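The Kedov ferry

posted 12/2/23

I had the letter in my coat and the coat was at the bottom of the pile. Fourteen coats on top of mine, all wet. The man at the hatch wouldn't let me through to dig.

Wait for the bell, he said.

The bell was for the ferry. By the bell it would be too late.

So I went under the counter. On my knees, in my good skirt, forty-three years old and crawling. Somebody's dog looked at me. I got a sleeve, pulled, it was brown. Another. Mine is grey with a torn pocket. Pulled the grey one and half the pile came down on top of me, and I sat there in the dark under all that wool and laughed till I hiccuped.

Then the bell.

You have to understand about Kedov. There is one ferry. It goes over in the morning and it comes back when it comes back. If the wind gets round to the north it doesn't come back at all, and you sleep at the chapel with the fishermen and their socks. My mother slept there once for three nights. She said it was the best time she ever had. She never told us why, and we were too young to ask, and then we were too old.

I ran. Letter in my teeth, coat on one arm. Down the slip, past the ice house, past the Haugland shed where they used to pack herring and now they sell mugs with herring on. The boy had the rope off already. He saw me and he waited, which he didnt have to. I jumped the gap. Not much of a gap. It felt like one.

Two hundred, he said.

It was always 28.

It's 200 now, he said. Since May.

I gave him what I had and he counted it slowly and put it in a tin and said it would do. I sat down on the engine box where it was warm. The letter had tooth marks in it.

I hadn't opened it. I should say that. Eleven days it had been in my pocket and I hadn't opened it. It had the Pralska stamp, the blue one, the lawyer's. My brother had one too, he'd opened his over the sink with a bread knife and rung me straight off, and I'd said don't, don't tell me, and put the phone in the drawer with the tea towels. It rang in there for a bit. The drawer hummed.

Because either she'd left us the house or she hadn't. And if she had we'd have to sell it, and if she hadn't then who.

Halfway over the rain stopped. You could see the island properly, the low end with the sheep and the high end with the house. Somebody had painted the door. It was always green, my father's green, left over from the boat, and now it was yellow. You could see it from the water. A yellow door. I was so angry I stood up.

Sit down, said the boy.

Who painted that?

Sit down, please, it's rolly here.

I sat. Two women by the rail were eating eggs out of a paper bag and they'd stopped to look at me. One of them held out an egg. I took it. I don't know why I'm telling you about the egg except it was still warm and I hadn't had breakfast, and I cried a bit, peeling it, and put the shell in my pocket with the letter.

On the island there's a path up from the jetty, 400 steps, my father cut them himself and swore at every one. Slippery with weed at the bottom. I went up too fast. Stitch in my side. Gorse, then the wall, then the gate that never shut, and somebody had fixed the gate.

I stood there opening it and shutting it. Click. Click.

The yellow door was open and there was a radio on, that dance band from the Maltero, the one she liked. They used to play on the mainland in summer and she'd stand out here on the step when the wind was right. My mother couldn't dance at all. She'd stand there and move one hand.

An old man came out in his socks. 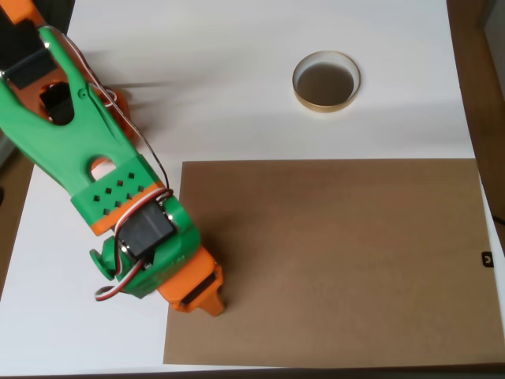
Did you know my mother?

Three nights, he said, and then thirty years of letters.

He had paint on his wrists. Yellow. He looked at my coat and the torn pocket, and I think he knew the coat, it had been hers before. He didn't come any closer. He held the door frame with one hand as if the house might go off without him.

I got the letter out. Bits of eggshell all over it. I held it out to him and he shook his head, he said it was mine to open, he'd had his own. It was on the shelf behind the clock. He'd not opened his either.

Well, that did it. I laughed again, the same hiccuping laugh as under the coats, and he waited for it to finish. He was good at waiting, you could see that.

Is there tea, I said.

There was tea. He had the wrong cups out, the Sunday ones, and I didn't say. He'd moved the table under the window and it was better there. I didn't say that either. We put the two letters down by the sugar, his clean and mine chewed, and he turned the radio down but not off.

She wanted the door yellow, he said. She wrote it every spring. Your father wouldn't have it.

No, I said. He wouldn't.

The wind was getting up. I could hear it in the chimney, that low note, same as when I was small. I asked him which way it was blowing and he went to the step in his socks and licked his finger and held it up.

North, he said.

I took off my coat.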